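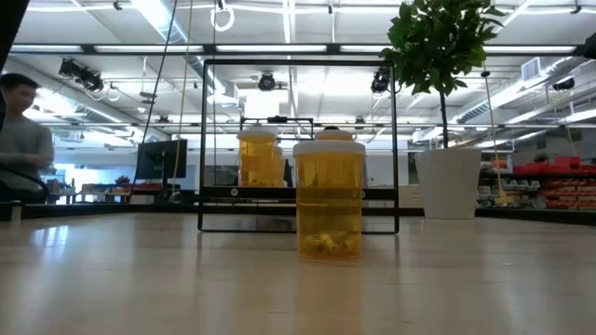
Amber bottles and a wood worktop

By Lucía Salcedo

Most of my small parts live in amber pill bottles with white caps. They stand up by themselves, they are easy to wash, and the color is light enough to see what is on the bottom. A shelf of them takes up less room than a drawer organizer. The notes below cover getting the bottles ready and looking after the wood tabletop they end up on, and they apply to a kitchen counter as well as a workbench.

Getting the label off

Fill the bottle with hot tap water, put the cap on, and let it stand for 3 minutes. The glue softens from the inside. Peel from one corner, slowly. If a gummy patch stays behind, rub in a little cooking oil with a paper towel, wait, and wash with dish soap. Black out your name and the prescription number before the label goes in the trash.

Unused medicine should go back to a pharmacy that takes it. Don't tip it into a jar with something else.

Washing and drying

Wash the cap separately. Some have a liner that holds water. Dry both parts upside down on a rack overnight and leave the caps off until morning. A damp bottle will rust a set of brads in a week.

What to keep in them

Brads, picture hooks, fuses, sewing machine needles, drill bits up to the height of the bottle, spare screws from flat-pack furniture. I don't keep food in them, and I don't keep batteries in them either. Anything a child could mistake for candy or medicine goes in a different kind of container altogether, and the bottles stay on a high shelf whether or not the caps are child-resistant.

Write on the cap and on the side. From overhead, one white cap looks like another.

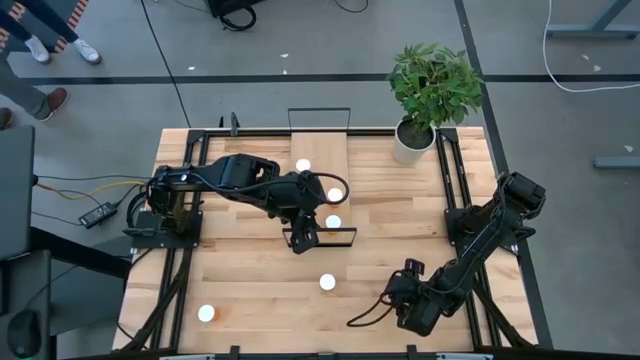 Looking after the wood

Wipe a butcher-block top with a cloth that has been wrung out hard, going with the planks. Dry it right away. Standing water gets into the joints between strips and leaves gray lines.

For marks that won't wipe off, sand lightly by hand with the grain, vacuum up the dust, and oil the whole top so the color stays even. Oil soaks in best in a warm room; I wait until it is at least 68 degrees. Remedios Pacheco uses a Datden wax over hers and likes the finish. I found it a little slippery for small work and went back to plain mineral oil.

Lay used oily rags flat outdoors until they are stiff. Some wood oils can heat up and catch fire in a balled-up rag.

Working on it without spills

Clear the top first, then bring out only the containers you need for the job. Leave a hand's width between them so you can pick one up without knocking its neighbor. Keep them back from the edge on the side where you stand.
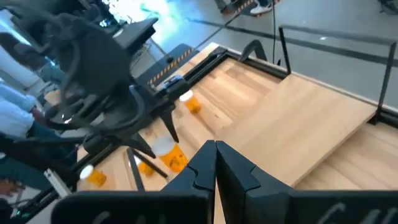 Put each lid back on before you open the next one. If you have to stop halfway through, close everything and stand it all at the far side of the table. A shallow tray is useful for the parts you have already taken out, and a magnet in a sandwich bag will pick up the steel ones that get away.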